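These are my notes for new members of the Brakholm robot club, who work on the household chores class. It is the class where the robot must tidy or clean in a simulated home, and points are given for each finished chore. I wrote down the tips that helped us in the bathroom chores. Most of them I learned by losing points.

## Before you drive anything

Load the room and look at it slowly. Turn the view in every direction, up to the ceiling also. Make a small drawing on paper with the door, the furniture and the open floor. In the attic rooms, mark on your drawing where the ceiling comes down, and lift the arms only where it is high.

Check the battery number in the corner of the program. A full run has 300 seconds, and the clock does not stop when you open the help page.

Save your settings under a new name each time. We use the name of the room and a number, so the file we like best at the moment is called Erkar 49.

## Working near glass and mirrors

Dark glass is difficult for the robot. It can show a second toilet or a second dresser, and our first program wanted to drive to it. What helps:

- Give the shower walls as "blocked" in the map by hand.
- Do not use a target that was found behind glass. Ask the program to find it again from another side.
- Follow the metal rail at the bottom of the shower with your eyes when you plan the path. It is easier to see than the glass.

Tiles with a strong pattern make similar trouble. The cubes look as if they stand up from the floor, and the depth filter sometimes believes it. Set the filter to 7 and leave it there.

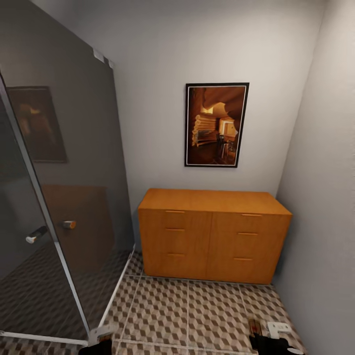
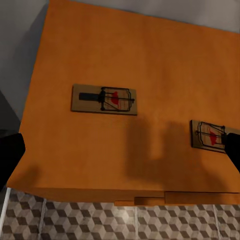
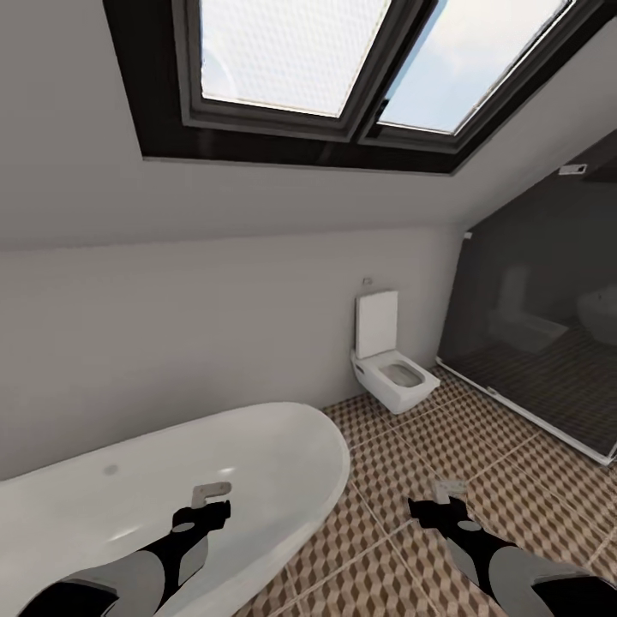 ## Small flat things

For small things that lie flat, come from above and close the fingers slowly. If you come from the side, you push the thing away, and on a table it goes over the edge. Choose the object which has the most free space for the fingers and take this one first.

Mousetraps have their own rule in our class. Touch the wood, never the wire. A grip on the wire costs points even if the trap is later in the right place. Go to the short end of the base, hold it, lift straight up, and wait one second before you turn.

Watch the shadow of your own arm too. On a bright surface it can hide the edge of a thing, and then the program draws the box too small. Move the arm a little to the side and take a new look.

## Two arms in a narrow room

Move one arm at a time until you are sure of the room. Keep the elbows low and close to the body. When both hands are full, drive backward out of the corner before you turn, so that nothing hits the tub or the shower.

Over a bathtub, keep the hand higher than the rim for the whole way. The Bonsu team lost a complete round on a rim last February.

## After the run

Write the score and one sentence about what went wrong in the club notebook. Our best bathroom score until now is 333, with the slow settings. The Roltia settings are quicker, but for small objects I do not recommend them to beginners.

Please close the program before you go home, also when the screen is already dark. It keeps the license busy and the evening group cannot start.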